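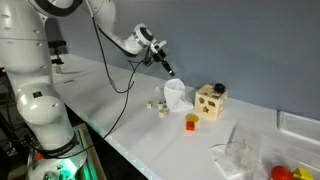 Indari Neighborhood Choir is looking for a rehearsal pianist

We're a mixed community choir in Irnbridge, and we need someone at the piano! Our wonderful accompanist Younes Tahiri is moving to the coast at the end of November after six seasons with us, and we'd love to have his successor in place in time to overlap with him for a few rehearsals.

Who we are

Indari started as a lunchtime singing group and has grown well past that. We don't audition, most of us came in unable to read music (plenty still can't), and we sing everything from shape-note hymns to Andalusian songs to the odd bit of Brahms when our director is feeling brave. The director is Latifa Abou Zeid, who arranges a good part of what we sing and is usually still changing the alto line on the night. If you enjoy that sort of thing, you'll have a great time. If you like your scores finished a month ahead, it may drive you up the wall.

What you'd be doing

Playing for one evening rehearsal a week, 7:00 to 9:15 p.m., with a tea break in the middle.
Leading a sectional now and then, mostly for tenors and basses, who need it.
Playing for our winter and spring concerts, plus the dress rehearsals.
Recording simple practice tracks, one voice part at a time. A phone on the music stand is good enough.

The piano is an upright, tuned twice a year, with a slightly heavy action and a squeaky left pedal that we've had looked at three times. For concerts we use the baby grand at Badawi Hall, and it's a joy to play.

What we hope you'll bring

You should be a confident sight reader, able to follow a conductor and to drop into any voice part when a section gets lost. Playing from chord symbols would be a big plus, as would a feel for music outside the classical tradition. Degrees and diplomas don't matter to us. Younes was driving a delivery route when he joined and had never accompanied a choir before – he learned on the job and so can you. Students are very welcome to apply.

Pay and dates

We pay $278 a month through the season, September to June, with concerts paid on top. You'd get sheet music and a parking permit for the lot on the Mendunau Street side. We take two weeks off in winter and one in spring. If you have to miss a rehearsal, Driss Shawky can usually cover, so please don't let the odd clash put you off.

How to apply

Write a few lines to Asabe Uzor, our choir manager, telling her what you've been playing lately and when you could start. A recording is nice to have, any style, any quality. Drop your note in the choir mailbox at the front desk or leave a voicemail at extension 3182 (extension 3184 is the hall booking line, and they get very tired of taking our messages).

We'll invite a few people to play 20 minutes of a normal rehearsal with us. You'll get one of the pieces in advance and see the other on the night. We pay for your time, and there will be cake. Come and sit in on a rehearsal first if you'd like to hear us – just walk in and find a chair near the altos.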